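Visit report: Claltura water treatment works, Totedville
Filed by Remzi Özkan

Claltura opened the Totedville works to visitors on 28th December. I attended with Hacer Güler. Our host was Ronaldo Fontes, shift supervisor on the filtration side. The tour started with a taste comparison of raw well water and finished water, served in short white plastic cups. 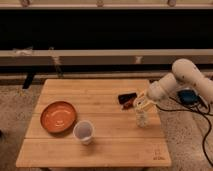
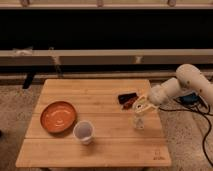
White cup and orange plate on the slatted wooden table.

Intake and settling

Raw water comes from 5 wells north of the site. The deepest reaches 183 feet and has the highest iron content, so its flow is blended before aeration. Settling is done in 2 rectangular basins. One was drained for scraper chain replacement, and we could walk the full length of the floor. Wear on the sprockets was heaviest at the outlet end.

Filtration

The filters are dual media, anthracite over sand. Run time between backwashes averages some 41 hours in winter. Fontes said the limit is head loss, and turbidity has rarely ended a run early. Backwash water goes to a lagoon and is returned to the head of the plant at a controlled rate.

Controls

The control room still uses the original mimic panel next to the newer screens. Operators log chlorine residual by hand as a cross-check. Hacer asked about the Fluler dosing pumps. Two seals have been changed under warranty and the stroke settings drift slightly.

Open points

Sludge disposal costs were not available. Fontes will send the filter media specification after the April inspection.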